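Practice day, and the pad is nearly finished

Up at six, porridge, bus to Billolholm. It rained until the second stop and then quit. I had the notes from last time in my coat pocket and read them on the way, which did not take long because they were short. They said: tails too long, bites uneven, stop pulling. I had underlined the last part.

The session was booked for the whole morning. I got in early and spent the first while on setup. The pad had been put away on its side and had picked up a bend, so I pressed it flat against the bench and left it under the big binder while I sorted thread. It still had a bit of a curve when I took the binder off. I decided it didn't matter much. Skin isn't flat either.

I keep a list in the back of this diary of what I want to get done, and for today it was:

Short cut first, then the long one.
Same distance from the edge on both sides.
Tails trimmed to the same length.
No redoing a knot once it is down.

The last one is new. In the winter I had a habit of cutting out any stitch I did not like and putting in another, and by the end of the morning the cut would be chewed up along both sides and the new stitch would have nothing to hold. I learned more from leaving the bad ones in and looking at them at the end. So now they stay.

I started with the short cut, the one higher up on the pad. It is a nice straight one and it closes easily. One stitch in it, a little to the left of the middle. I took a long time over this. The needle went in square, came out where I wanted it, and the first throw lay down without bunching. Then I did the thing I always do and thought about the second throw too much. It went over fine. The knot is small and sits on the line of the cut, and I would like it better off to one side. The tails point up and down across the cut. They are short, at least.

I was told in September that a knot belongs beside the wound and that I would be told so again, and I have been, several times. I know it. When I am tying I am watching the tension and I lose track of where the knot is going to land. I want to try laying the first throw with a bit more pull toward the far side and see if it drifts over by itself. I wrote that on the list for next time.

After that a break. There is a machine with coffee in the hall but I walked across to Yagi, which has the good rolls. I had a cheese one and sat by the window for 30 minutes. I had meant to stay for half that. I looked through the Meltier catalog somebody had left on the table and got as far as the pads. They have one now with a layer underneath that is supposed to feel like fat. It costs more than I want to spend and I don't know that I need it. The pads I have at home are the cheap kind, and they tear if the bite is too close to the edge, and I think that has been good for me. If it tears I was too close.

Back in for the long cut. This one slants, low on the left side and climbing toward the middle of the pad, and I find a slanting cut harder than a straight one by quite a lot. With a level cut I can go straight across and know that I am square to it. With a slanted one my eye wants to go straight up and down anyway, and the stitch ends up leaning. I have tried turning the pad so that the cut is level. It works very well but it doesn't teach me anything, so I left the pad where it was.

First stitch near the left end. I was slow. I had too much thread out and spent more effort keeping it clear of the needle than on the stitch itself. It went in, it tied, and the tail came out longer than I had planned and hangs down below the cut. I did not go back to it. Rule four.

Second stitch a little farther along toward the middle. The spacing I was pleased with. The knot I was less pleased with. It has come out bent over like a small hook, which I believe happens when both throws go the same way and the thing rolls on itself. I was sure I had switched direction. I went over it in my head afterward and I am still sure, but the knot says something else and it was there and paying attention the whole time.

So 3 knots on the pad, and I had hoped for more. In my notes from last time I wrote that I would aim for 8 in a morning. That was a silly number to write down. It came from a chart I saw for people who have been doing this for years, and I think I wrote it down because it was printed neatly. I am going to cross it out. What I want is to do a few and have them look alike, and today they do not look alike. One is tidy, one has a long tail, one is a hook.

Thread. I need to write something about the thread because it took up a good part of the second half of the morning. I cut my lengths too long. I know why I do it: running short in the middle of a knot is miserable, and I did it once in the winter and had to pull the whole stitch. Since then I have been cutting long to be safe. But the extra has to go somewhere and it goes in a heap on the pad, right where I want to work, and then I pick up a loop from the heap when I mean to pick up the end. It's dark thread on a well-lit patch of pad and you would think it would be easy to follow. It is easy to follow when it is one line. When it is a heap I have to stop and find the end, then find it again.

Things to try for the heap: shorter lengths. Pull through until the tail is short before doing anything else. Lay the long part off to one side, every time, before starting the first throw. I do the last of these when I remember.

The light was all right in the middle of the pad and poor toward the corners. I moved where I was working a little to stay in the good part. The long cut starts quite far out and I could have done with more light on that end. I'll ask if there is another lamp.

One other thing about the cuts. The edges of the long one look redder than the rest and there is a bit of pink around it. The short one is just a thin red line. I like having some color there, it makes it easier to see whether the two sides are meeting. On my pads at home the cut is the same color as everything else and I have drawn along it with a marker a few times.

Packed up at noon. Wiped down the bench, threw out the thread ends, put the binder back on the shelf. I wrote the notes for next time before I left, as I forget most of it by the bus:

Knot to the side.
Shorter thread.
Check direction on the second throw, say it out loud if need be.
Slant cut again, same pad, farther up the same line. There's room.
Lamp.

Bus home was full. I stood. I stopped at the shop for onions, dish soap and a pair of Movetti laces for the brown shoes, the old ones having gone on the left side this morning as I was tying them. There is a joke in that and I am leaving it alone.

Lunch was soup. Then I did an hour on the pad in the kitchen, only throws, no needle, thread tied around the handle of a drawer. It is dull and I should do more of it. I said the directions out loud: toward, away, toward. After a while I stopped saying them and kept getting them right, and then I noticed I had stopped and got one wrong. I went back to saying them. The drawer handle has a nice row on it now and I will have to cut them all off before anyone wants a fork.

I also went back through the old notebook to see what I was writing at the start. In the first weeks it is nearly all about the needle: dropped it, held it too near the tip, went in at a bad angle, bent it. There's a page about bending it. I don't write about the needle much any more. Today I didn't have a single note on it apart from the one good bite on the short cut. So that part must have moved along without me writing it down. Now it is all knots and thread. I suppose in another few months it will be all something else.

Next session is in 2 weeks. I asked if the pad could be kept as it is and was told yes, so it has gone back in the cupboard with a strip of tape on it. I want to put the new stitches in next to the old ones.

Evening: laundry, the rest of the soup, bed early. Shoulders a bit stiff. I was leaning forward again.

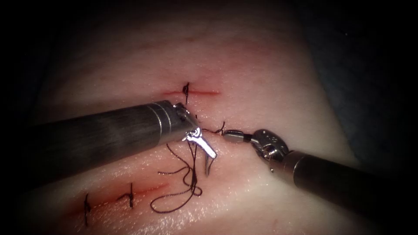
Practice pad, the short cut and the long slanted one, three knots in. Loose thread in a heap as usual.

Comments

The long tail on that left stitch wouldn't bother me much. You can always trim a long one. Short tails that come undone are worse.

I had the same trouble with thread and started measuring it against the edge of the bench before cutting. There's a pencil mark there now. Cut to the mark, no thinking. Might help with the heap.

For slanted cuts, try picking a point on the far side before you go in and aim for that. I used to put a dot with a pen. After a while you can leave the dots off.

Is the drawer handle better than a chair back? My chair slides.

Reply from the author: Much better, the drawer doesn't go anywhere if you keep it shut. I'll try the dots. The pencil mark too if they let me write on the bench.

Last updated: April 29, 2022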